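Grondidel Lab
Posts in thread: cloth folding from hand-held demonstrations

Short thread on our folding result. The question was narrow: if demonstrations are recorded with a hand-held gripper in ordinary homes, how much does the choice of grasp point matter compared with the number of demonstrations?

Setup. Two-finger gripper with soft pads, carried by a person. The wrist view and the finger opening are logged together. No arm is present during recording. The policy is trained afterwards and run on a bench arm at Tedarden.

We recorded 647 demonstrations across 10 homes. Garments and small cloths were whatever the household had. We did not clear surfaces or change the lighting. Sleeves go in first, then the hem comes up.

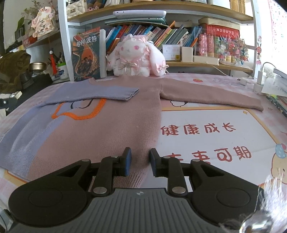

Why record by hand when the arm could be teleoperated?
Hand-held recording is faster per fold, and the person feels the cloth resist through the tool, so bad grasps get corrected early in the motion.

Labels. Each demonstration is split into segments at every change between open and closed fingers. For each closing we store the distance from the fingertips to the nearest cloth edge, measured in the wrist view. That distance is the variable the rest of this thread is about.

Main result. We trained two policies on equal amounts of data. One saw grasps at any distance from the edge. The other saw only grasps on an edge or a fold line. On held-out cloths the second policy completed 66 percent more folds.

Most of the gap comes from one failure. When the fingers close away from an edge, they tend to pick up 2 layers or none. Edge grasps have a clear target – the pads go on either side of the cloth and close.
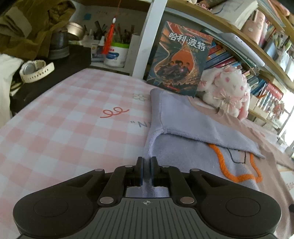
The effect shrinks on thick fabric. Towels and heavy knits keep their shape when pinched, so a grasp a little off the edge still lifts the right layer. Thin shirts do not forgive this. We report the two groups separately in the write-up.

Adding more unfiltered data helped, but slowly. Doubling it did not close the gap. Filtering costs almost nothing by comparison – the script reads the stored distance and drops the segment.

Limits. One gripper design, one bench arm, no hanging garments. Sleeves turned inside out were left out of the test set. The edge detector also fails on printed fabric when a printed line runs close to the real edge, and we fixed those labels by hand.

The segment labels and the filter script are in the Nishad repository. Raw video stays private because it was recorded in homes. The next round uses the same protocol with the Prostura finger pads and is planned for August.

Related posts
Finger opening as a segmentation signal
Calibrating a wrist view without a target board
Notes on layer counting in stacked cloth

Last updated: January 13, 2020
© Grondidel Lab | Contact | Back to top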